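Runstead Container Sorting Project
Progress report to Brotolen, second reporting period
Submitted 1/23/19 by Tharun Poduval, Zudesby site

Summary

The tabletop sorting station at Zudesby is set up and in use. It takes the three kinds of drink container we get the most of (glass bottles, plastic bottles, aluminum cans) and puts each kind in its own bin. Our proposal said this would give cleaner material than the old mixed tub and that the labels would make the categories obvious. I think the first claim is probably right. I have doubts about the second, and I would like Brotolen to read this report with those doubts in mind.

Spending is at $2853 against the budget for this period. Most of that went on the table and on getting the room ready. The bins came to $80 and the paper signs cost next to nothing.

What is in place

The table is beige and plain, and I wish it had been a foot longer. The bins sit in a row along it, close enough that a badly dropped bottle can land next door. They are gray felt, square, open at the top, with a dark lining. We picked felt over hard plastic because of the noise. The original plan had lidded tubs from Kulkarni, and I still think lids would have been a mistake on a table this size.

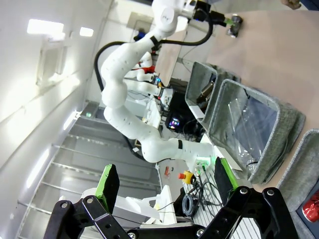 Can the bins be rinsed out at the site?
They can be wiped down and left to air overnight, but a full rinse leaves the felt damp well into the next day. We keep a spare set for that.

Felt has its own problems. The rims fold in when a bin is handled, and a folded rim catches the necks of smaller bottles. Anything sticky left in a can finds its way into the lining. The supplier's sheet says the fabric is good for 300 wipe-downs. I have no way of checking that and I would not plan a budget on it.

How the sorting is going

Cans are the easy part. They are light and hard to mistake for anything else, and the can bin has given us the cleanest material of the three. If the project were only about cans I could write one paragraph and stop.

Glass is slower. A glass bottle is heavier at the bottom than people expect, and it has to be lowered in, not let go. We had 2 breakages this period, both from glass landing on glass. No one was hurt. The lining held the pieces and we threw that bin away. I have asked for a second layer at the bottom of the replacement and I am waiting to see if it does any good.

Clear plastic is where I am least satisfied. The bottles are light enough to roll, they tip over in the bin, and they take up a lot of room for what they weigh. A few large ones and the bin looks full. The first report called this bin "high throughput." I would call it a bin that gets full fast, and I don't accept that those are the same thing.

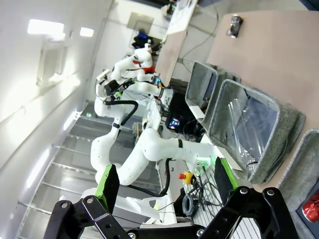

Felt bins on the sorting table, Zudesby. Clear plastic bottle in the middle bin.

The weights we logged at the start of the period are not worth much. The scale was moved partway through and not zeroed again, and I have left those pages out instead of trying to correct them. The log was restarted on a clean sheet. What I can say from it is that the order of the three materials by weight is what anyone would guess: glass first, then plastic, then cans. I don't consider that a finding.

The labels

My main complaint is with the wording. The signs are white paper, hand lettered in black capitals, and they read BOTTLE, PLASTIC and CAN. Two of those words name a shape and the third names a material. A plastic bottle is a fair match for either of the first two. We know that BOTTLE means glass because we wrote it. A person coming to the table for the first time does not, and I have watched careful, sensible visitors stop there with a water bottle and ask.

I raised this before the signs went out and was told the meaning would be clear from use. It was not clear to our visitors. A wrong guess matters more in one direction than the other, too. Plastic in the glass bin can be lifted out again. Glass in the plastic bin gets buried, and then a bag goes out with glass in it.

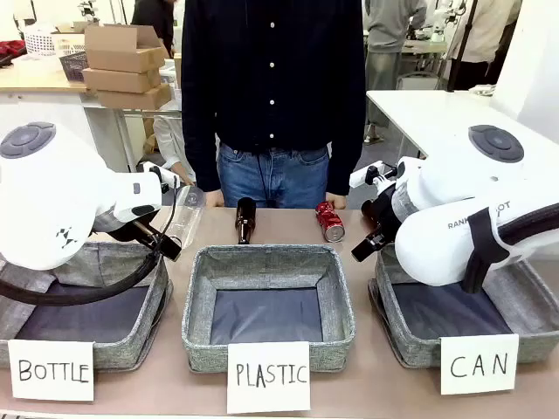

The cheapest fix is to change one word. GLASS, PLASTIC, CAN would do it, and it could be done with a marker and a sheet of paper. Runstead would like to wait and have printed signs made with small drawings on them. I have seen the quote and I am not convinced. The drawings show a wine bottle, a water bottle and a soda can, which leaves out jars, juice bottles and most of what arrives in the same bag. I would sooner put up better paper signs now and see whether the mistakes go down before anyone pays a printer.

The signs also shift around. They stand loose in front of the bins and get knocked forward. A strip of tape along the table edge should hold them, and I will try that first.

Still open

The stand for the full bags has not arrived. Kulkarni now says February. They have given us dates before.

We have no agreed rule for containers that still have liquid in them. At the moment they are set to one side and emptied at the end of the session, and if there are many of them the end of the session gets long.

Caps are unresolved. The buyer for the plastic wants them off and the written procedure says to leave them on. One of those has to change and I would prefer it to be the procedure.

Request

I am not asking for more money this period. I am asking Brotolen to approve the change of wording on the signs without waiting for the printed set, and to let us move the unspent part of the bin budget to thicker linings. I would also ask that the phrase "self-explanatory labeling" be taken out of the project description until we have something to back it up.

The next report will have weights from one scale, in one place, for the whole period.

T. Poduval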